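Last updated: June

We use cookies to remember your reading preferences. Accept | Manage

4.2 Gripper comparison in the two-bin cell

Claims for adaptive fingers tend to rest on success rates collected with one object, one bin and one operator who knows where the tool struggles. We wanted to see how much of the advantage reported for the Guverix linkage gripper would survive a duller test. The comparison was run against the Mustura parallel gripper on the same arm, with the same controller settings and the same overhead view. Neither supplier was asked to tune anything, and we turned down the one offer we received.

The task is to clear blocks from the front bin and drop them in the rear one. Each gripper made 570 attempts, split into sessions of 24 or fewer so that the operator could be changed often. Henok Admasu ran the first half of the sessions and Wondimu Gebru the second. Grasp poses came from the Habte planner, which proposes a pose from a single view and does not correct it once the arm has started down. A grasp counted as a success only if the block was released over the rear bin. Lifting a block and losing it on the way was scored as a failure, although several earlier reports score it the other way.

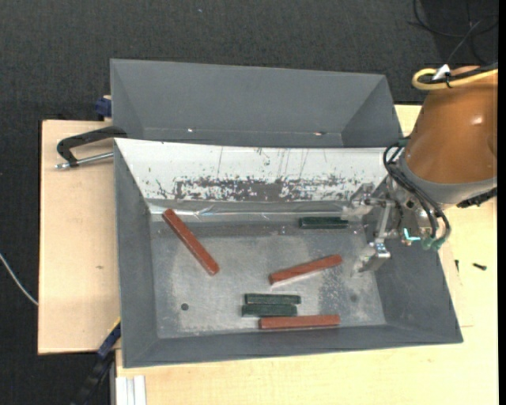
Figure 9. Front bin with red and green blocks and the gripper at the right-hand side; the rear bin is at the top.

The blocks come in two lengths, and the mix matters more than we expected. A long block lying by itself is an easy target for either tool. Short blocks placed side by side, like the green pair in Figure 9, leave little room for a finger on the inner faces, and a planner that treats every block as isolated will keep asking for a pose that cannot be reached. We suspect that part of what has been called gripper performance in this setting is planner performance. Our design cannot separate the two, and we do not think the earlier designs could either.

A second concern is the state of the bin. The white sloped panel at the back has a wide scuffed patch, and the floor is mottled with pale and dark areas. The segmentation step was trained on clean bins. On 8 occasions it returned a grasp pose with no block under it, and we left these attempts in the totals for both grippers. Removing them would raise both success rates and make the setup look better than it is.

With those attempts included, the difference between the grippers was smaller than the difference between the two operators. This should not happen in a cell described as automatic. The operator's only job was to reset the blocks between sessions, so the likely route is placement: one of us may have spread the blocks more widely. We had written no placement rule, and the logs do not record starting positions. The Utia protocol does fix starting positions, and we would follow it if the work were repeated.

We therefore make no ranking. The linkage gripper may be the better tool for blocks near a wall, where its thin finger has some room to work, but the present data do not show it.

Contact the editors | Copyright the authors | Back to top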